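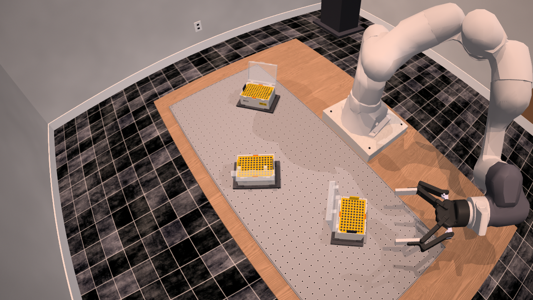

May 19, 2020

Sourdough side project, second round. The Garba starter is alive and then some! I fed it last night with the dark rye from Sundby and by this morning it had pushed the lid up and crawled down the outside of the jar. Wiped it off, weighed what was left, and still had plenty for both test loaves.

Loaf A: 500 g bread flour, 87 percent of it Itelora white, the rest rye. Loaf B: same weight, same water, but the flour was left to soak for 90 minutes before the starter and salt went in. I wanted to see if the soak does as much as people on the baking boards claim, and wow, the dough felt different right away. B was silky and stretched so thin I could see my fingers through it. A tore twice on the first fold (my hands may have been too dry, so try again with wet hands before blaming the flour).

Smell at the end of the rise: A sharp, a bit like green apple. B milder, more like yogurt. I like both. Salt went in late on A, which I should write down in red somewhere, as I did the same thing in November and forgot then too.

Baked both in the old Ala pot, lid on for the first half. The oven runs hot at the back, so the crust is darker on one side. B opened up beautifully along the cut, with a proper ear! A spread more and split at the bottom where the seam was. Next time seam side up, or a longer rest after shaping.

Crumb, once cooled: B has bigger holes near the top and a soft, shiny inside. A is tighter and honestly the better one for sandwiches. Toasted, with butter, I couldn't choose. The rye comes through more in A, and I have no idea why, as the amounts are the same. Anyone who has a theory, please write it in the margin.

To do: repeat A with wet hands and the salt on time. Try B with a shorter soak. Buy more rye, the bag is down to the last scoop. Starter is back in the fridge on the top shelf, in the tall jar this time, please don't screw the lid tight.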